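Gostden sammelt Griffbeispiele jetzt auch im simulierten Schlafzimmer

Die Firma Gostden erweitert ihre Sammlung von Übungsbeispielen für lernende Roboterhände. Seit April arbeitet eine kleine Gruppe am Standort Amside mit simulierten Wohnräumen, in denen eine mehrfingrige Hand von Menschen ferngesteuert wird. Aufgezeichnet werden die Bewegungen der Finger, die Lage des Handgelenks und das Bild der simulierten Kamera. Aus diesen Aufzeichnungen soll das System mit dem Namen Ankrah später selbst lernen, wie man weiche Gegenstände greift und ordnet.

Bis jetzt hat die Gruppe vor allem Küchen und Arbeitstische nachgebildet. Das Schlafzimmer ist der erste Raum, in welchem fast alle Gegenstände nachgeben, wenn man sie berührt. Nach Angaben von Yoon-hee Han, die das Vorhaben leitet, war die Berechnung von Stoff lange zu langsam für eine Steuerung in Echtzeit. Erst mit einer neuen Version der Simulation, die von der Firma Lurwood geliefert wird, konnte man mit den Aufnahmen beginnen.

Eine Aufnahme beginnt immer mit der Hand in Ruhe vor dem Bett. Die Person am Steuerplatz trägt einen Handschuh mit Sensoren und bekommt eine kurze Aufgabe in Textform, zum Beispiel: das mittlere Kissen aufrichten, oder das rechte Kissen zur Wand schieben. Für jede Aufgabe werden 40 Durchgänge verlangt. Vor jedem Durchgang verändert die Software die Lage der Kissen ein wenig, damit das System nicht nur eine einzige Anordnung auswendig lernt.

Der quadratische Marker auf dem Handblock ist in der Simulation vom wirklichen Modell übernommen worden. Später sollen beide Arten von Aufnahmen, die simulierten und die wirklichen, mit dem gleichen Verfahren ausgewertet werden.

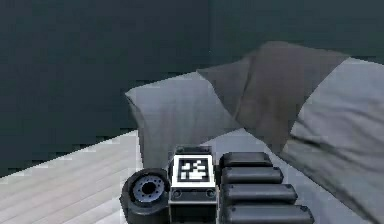
Driss Ragab hält den Umfang der Sammlung noch für zu klein. Ein simuliertes Kissen sei immer freundlicher als ein echtes, schrieb er auf der Diskussionsseite des Projekts, und 40 Durchgänge pro Aufgabe würden wenig helfen, wenn alle von den gleichen zwei Personen gesteuert werden. Er schlägt vor, mehr ungeübte Personen einzuladen und auch ihre misslungenen Versuche zu behalten.

Bei Gostden nimmt man diesen Einwand ernst. Bisher wurden misslungene Durchgänge gelöscht, wenn die Hand das Kissen verloren hat oder die Zeit von 30 Sekunden überschritten war. Ab der nächsten Runde bleiben sie gespeichert und bekommen eine eigene Kennzeichnung. Hae-won Hong, zuständig für die Prüfung der Daten, erwartet davon mehr Arbeit beim Sortieren, aber auch bessere Beispiele dafür, wie eine Person einen schlechten Griff korrigiert. Gerade solche Korrekturen fehlen in der Sammlung aus den Küchen fast ganz.

Auch die Zahl der Steuernden soll wachsen. Derzeit stehen in Amside zwei Steuerplätze, ein dritter ist bestellt. Neue Personen üben zuerst ohne Aufzeichnung, bis sie drei Aufgaben hintereinander innerhalb der Zeit geschafft haben. Ob diese Regel für ungeübte Gäste gelockert wird, ist noch nicht entschieden.

Ein Teil der Aufnahmen aus dem Schlafzimmer soll für Hochschulen auf Anfrage zugänglich werden. Die Bedingungen dafür werden zurzeit mit Lurwood verhandelt.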